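Bring back the washing-up rota

I gave up on our dishwasher in October and I'm not sorry. It had been sulking for months, and the man from the repair place in Istley wanted £184 just to swap the pump (plus parts!), so I said no thanks and bought a pair of gloves. 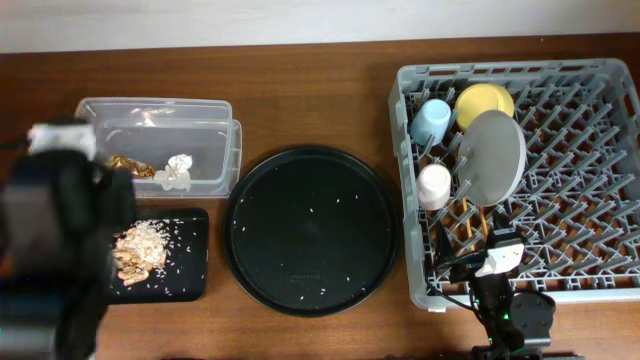 My sister thinks I've lost my mind. She says washing up is dead time, but I get my best chats out of it. My son is 12 and won't tell me a thing over dinner, yet hand him a tea towel and off he goes – school, football, who's fallen out with who. It takes us around 8 minutes on a weeknight, a bit more if there's been a roast.

Yes, I know machines are meant to use less water. Fine. Ours also ate the pattern off my gran's plates and left grit in every mug, and I used to rinse everything first anyway, so I doubt we were saving much. If you've got a big family and a good one, keep it, I would too. I just don't miss the noise.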